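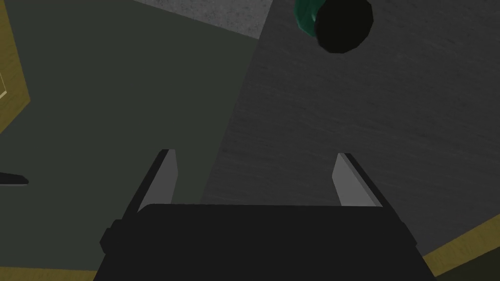 Hashini Gunawardena keeps the worst carton she has ever received on a shelf behind her desk, between a stapler and a dead fern. It held a lamp once. By the time it reached her it held a bag of lamp. She offers it to visitors the way other people offer coffee.

"Smell it," she says. I do. It smells of cardboard. "Right, but angry cardboard."

Gunawardena is a packaging consultant in Hondville, a job she describes at parties as "boxes" and then waits to see who leaves. She has been at it for nineteen years, first on the floor of a corrugated plant, then in the claims office of a furniture shipper, and now on her own, in two rooms over a shop that repairs vacuum cleaners. Companies send her their broken things and she tells them why they broke. Usually the companies would like it to be the carrier's fault.

"Everybody blames the driver," she says. "I've had clients walk in with a whole theory about the driver. He's got a grudge, he's playing soccer with it. Then I open the box and there's four inches of air on one side and the product's been riding around in there like a kid in a bus with no seats. The driver's fine. The driver had a nice day."

I had come to ask her a simple question, why so many things still arrive in boxes that don't fit them, and she took it about as well as a dentist takes a question about candy.

The trouble, she says, starts with the shelf of boxes. A small company will stock five or six sizes, because boxes take up room and nobody in accounting wants to rent a building to keep flat cardboard in. Anything that falls between two sizes goes into the larger one. Then comes the filler, and after the filler comes the tape, which in her experience is applied in direct proportion to the packer's doubts.

"When I see a box with eleven strips of tape on it, I don't think strong box," she says. "I think somebody was worried. You can read a box like a diary."

Her first big client on her own was Catterall, a maker of stoneware casserole dishes. They were losing enough dishes in the mail that the man who ran the returns desk had started a mosaic. Catterall had already doubled the paper around each dish and seen the breakage go up. They took this personally.

What had happened was dull, she says, and she tells it with obvious pleasure. The extra paper pushed the lid knob hard against the top flap. Any box stacked on top of it leaned straight on the knob. The knob went through the lid, and the lid went through the dish. All that paper had turned a casserole into a small pile driver.

"They wanted foam. They wanted a special foam, they'd seen a brochure. I flipped the lid over and put a piece of card between it and the dish. That was it. That was the invoice." She pauses. "I did feel I should have stood around longer, for the money."

How did they take it?

"The returns guy was upset. He was most of the way through a heron."

She isn't against foam, or against anything much, apart from the phrase "unboxing experience," which makes her put her pen down. She thinks a box has two jobs. It should get there, and it should let you in. The second, she says, has been badly neglected, and she blames the first for hogging the budget.

To show me, she takes a sealed carton of hand cream from a pile by the window and asks me to open it without tools. I'm a grown man with a college degree. After a minute or so I'm using my teeth.

"There it is," she says, writing something down.

The hand cream came from Bridotine, which sells mostly to people over sixty with sore hands. Its carton was sealed with a glue that could have held a wing on. Customers were writing in to say they loved the cream and would like some day to reach it. Gunawardena spent an afternoon at a senior center with a bag of samples and came back with what she calls the best notes of her career, several of which can't be printed.

One of them belonged to Gebhard Eberhard, a retired sign painter who opened his with a car key and then asked if there was anything else she needed opened. He has been on her unofficial test panel ever since. I reached him by phone at home, where he was having what he called an argument with a pack of batteries.

"I used to paint the word PULL on doors," Eberhard told me. "For a living, forty years. I know what PULL should look like. It should look like you could do it. These people print 'easy open' on a thing and there's no edge to it. Where's the edge? I went all the way around it twice."

He has firm views on tear strips (he likes them, when they tear), on perforations ("a rumor"), and on the thumb notch, which he believes is the last decent idea anybody had. Gunawardena pays him in lunch. He says the lunches have gotten better since she got the Bridotine money.

Back in the two rooms, she walks me through the equipment, which doesn't take long. There's a scale, a rack of knives, and a table with a drop leaf that she really does drop things from. Bigger tests go out to a lab across the county, where they have a machine that shakes a pallet the way a truck would. She finds the machine soothing and has been asked not to bring a chair.

The drop table is for arguments. When a client insists that the package is sound, she sets it on the leaf, hands the client the release cord and lets the client pull. Corner first, always. People picture a box landing flat on its bottom, she says, because that's how they'd set one down themselves. Boxes that fall mostly land on a corner or an edge, and the corner is where everybody saves money.

"I had a fellow from Flostix pull the cord on his own product," she says. "Nice fellow. Very confident tie."

Flostix makes plastic plant stakes, the sort that hold up tomatoes. Stakes are hard to break, and the company had never had a complaint about breakage. Its complaint was that the stakes kept leaving. They were long, thin and slippery, packed 255 to a carton, and one good knock on the end sent them out through the seam like pencils through a wet paper bag. A warehouse in July had lost 2,000 of them under the racking, and the sweeping-up had led to words.

She tried a sleeve first, and the sleeve slid off. She tried a band around the middle and the stakes at the center of the bundle shot out anyway, she says, "like they had somewhere to be." In the end she turned every other handful end for end, so that the fat heads gripped the thin tips, and put a double flap on each end of the carton. The count dropped, since heads take up room. Flostix wasn't pleased about the count.

"So then we have a different meeting, about whether it's better to ship more stakes or to have the stakes be there. That meeting was two hours. They brought sandwiches."

I ask if she ever gets tired of being called in after the damage is done. She thinks about it while picking a label off her sleeve. What tires her, she says, is being called in after the box has been printed. A company will spend months on the picture on the outside and order 300 cases, and only then put the product in. She has seen a clock that fit its carton only with the hands off. She has seen a birdhouse shipped with the perch pointing inward, for safety, so that the first thing a new owner learned was that no bird could ever land on it.

At home she can't stop, according to her. She opens the mail at the kitchen counter with a ruler nearby. Her family gives presents in gift bags now. Her sister once sent her a vase wrapped in 130 sheets of tissue paper with a note that said *count them*, and she did, and the vase was fine, and she called to say it had been overpacked.

"She said, 'You're welcome.' I said I'd have gone with a molded insert. She said, 'Hashini, you're welcome.'"

It's past five when I get up to leave. The vacuum shop downstairs is testing something that whines and then stops whining. Gunawardena wants to send me home with the hand cream, as I've more or less earned it, and looks around for something to put it in. There are boxes up to the windowsill on three sides of the room. She tries one, shakes it by her ear, frowns, tries another.

She gives me the tube to carry in my pocket.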